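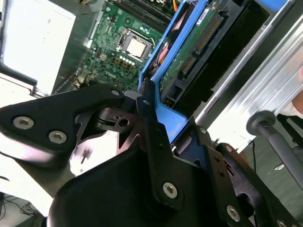

Raselia, second printing: rules and components
Posted 20th July by the Lillik Tabletop desk

Raselia is a tabletop roleplaying game from Genden, set in a river delta where the player characters work as licensed salvage divers. It ships as one hardcover book, a folded map, and a deck of 96 hazard cards. This review covers the second printing, played over seven sessions with a group of four players and one game master. The first printing had a different injury table and is not considered.

The core roll uses a pool of six-sided dice built from one attribute and one trade. Attributes run from one to four, trades from zero to three. A five or a six is a success. One success gets the job done with a cost, two gets it done clean, and three lets the player add a detail to the fiction. Starting characters throw three or four dice at the thing they are good at. That gives a clean result less than half the time, and the game leans on the costs this produces.

Costs are drawn from the hazard deck. Each card has a depth number, a one-line event, and a symbol used for equipment wear. The game master draws one card per cost and reads the line that matches the current depth band. In our first two sessions this took longer than it should have, mostly because the depth bands are printed in dark blue on black. After that it moved at a fair pace. We went through the full deck once, in session five, and the reshuffle rule is on a different page from the draw rule.

Air is tracked in ticks. A full tank is 12 ticks, and most underwater actions take one. Combat takes two per exchange. This is the best-tested part of the game. Dives ended with one or two ticks left often enough that players planned their routes with care, and the rules for sharing a tank are short and can be run from memory. Ticks are not tracked above water, so surface scenes run with no clock at all. The book suggests using the debt rules to keep pressure on between dives.

Debt is the weak section. Each crew starts owing money to the port of Yokoyama, and the total grows by a fixed amount every in-game week. Salvage is sold by weight class, with modifiers for condition and buyer. The modifiers stack without a stated limit. Our crew sold one medium piece to a favored buyer in good condition and cleared the starting debt at the end of the third session. From there the debt rules did nothing. We capped modifiers at plus two for the remaining sessions and the numbers held up. The book should have a cap.

Combat is side-based. The players act in any order, then the game master acts for everything else. There is no initiative roll. Damage removes dice from the attribute used in the failed roll, which makes a character worse at the thing that just went wrong. It is simple to track and it produces a steep slide: a diver who loses two dice from a three-dice attribute is finished for the dive. The retreat rule lets any character leave a fight for three ticks of air, and players used it often. Groups that want long fights should look at another game.

Advancement is by logbook entry. At the end of a dive each player writes one line about what was found, and every third line raises a trade by one. Attributes never go up. By session seven our divers had two trades at the maximum and little reason to write more. Genden lists campaigns of up to twenty sessions on the back cover. The rules as printed support half that.

Game master material fills the last third of the book. There are twelve wreck sites, each on a two-page spread with a side-view map, a room list, and a table of what has changed on a return visit. The return tables are useful and saved preparation time. Room text is brief. Two of the sites refer to creature entries that do not exist under the names given; the entries are there, filed under older names. The index does not catch this.

Physical quality is good. The binding lies flat at the middle of the book after light use, and somewhat less so in the first chapter. Paper is uncoated and takes pencil well, which suits the crew sheet printed at the back. The cards are thin and showed edge wear by the fourth session. The map is printed on one side only, and its fold lines run through two place names.

The solo rules take up four pages and were tried for one evening. They replace the game master with two card draws per room. Results were readable but repeated quickly, and the air rules need a second tracker that is not supplied.

Recommended for groups who want a short campaign with tight resource tracking and who don't mind fixing the sale modifiers. Not recommended for solo play or for long campaigns in its current form.

Rules: 7 out of 10
Components: 6 out of 10
Layout and index: 5 out of 10

Contact the desk | © Lillik Tabletop | Back to top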